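Lonance Workshop Opens Up Its Homemade Gripper Project

Members of the shared shop publish plans, parts list and first practice tasks for a pair of hand-held robot grippers

VOLLAU – The Lonance shared workshop is delighted to announce that the plans for Akolgo, its member-built pair of hand-held grippers, are now free for anyone to download, print and change. The release covers the printed fingers, the marker cubes, the assembly notes and the first set of desk tasks, and it follows a long winter of evenings at the bench.

Akolgo began in December as a side project in the back half of the shop, where a few members wanted to teach a small robot arm to tidy a desk. Writing the motions out by hand was slow going. Holding the gripper yourself, doing the job the way you would normally do it and letting the software follow along turned out to be a lot more fun (and much easier to explain to visitors!).

Each gripper is held in one hand and carries a cube printed with black-and-white square markers. The software reads those markers to work out where the gripper is and which way it is turned. The curved fingers have a dark pad on the inside, and members went through 42 printed versions of the finger before they settled on a shape they liked.

"We wanted something you could put together on a kitchen table with a screwdriver and a bit of patience," the Akolgo team said. "The first pair was ugly and the pads kept peeling off. We still have it on a shelf and we're very fond of it."

Practice takes place on ordinary furniture. The team made a point of using real desks with shelves, dividers and awkward corners, because that is where a home robot would have to work. Paper has become a favorite early task – it is thin, it slides, and it punishes anyone who closes the fingers too soon. 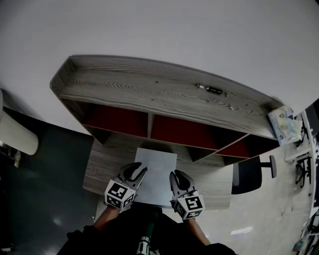

What Is in the Release

The download includes print files for both hands, a marker sheet sized for the cubes, a wiring sketch for the arm and a plain-language guide to the build. There is also a folder called Pluridine, the small program members wrote to turn recorded hand motions into moves for the arm. It runs on a regular home computer, though older laptops will want a coffee break between sessions.

So far the project has collected 1310 practice runs. Of these, 659 deal with paper: picking it up, turning it over, squaring it with the edge of a desk. The rest are a mixed bag of pens, folders, tape rolls and one very stubborn stapler. All of the runs are included, failed ones too, and the notes say which is which.

Parts are easy to find. Apart from the printed pieces, a pair needs screws, padding material and glue, and the guide lists swaps for the items that tend to go out of stock. Print the fingers on their sides. Let the glue on the pads set overnight.

Build Nights at Lonance

To go with the release, Lonance is starting open build nights, beginning at 6:30 p.m. and running until the last print comes off the bed. There are 10 places at each session. Beginners are very welcome, and tools are provided. People who would like to keep their grippers should bring their own filament; everyone else can borrow a shop pair and go straight to the practice desks.

The team is already working on a narrower finger for getting into small shelf compartments, and would love to hear from other workshops that try the plans, change them or find mistakes in the guide. The left-hand cube instructions have been corrected once already.

About Lonance

Lonance is a member-run shared workshop in Vollau with benches for woodwork, electronics and 3D printing. Plans and sign-up sheets for the build nights are available through the workshop's website and at the front desk.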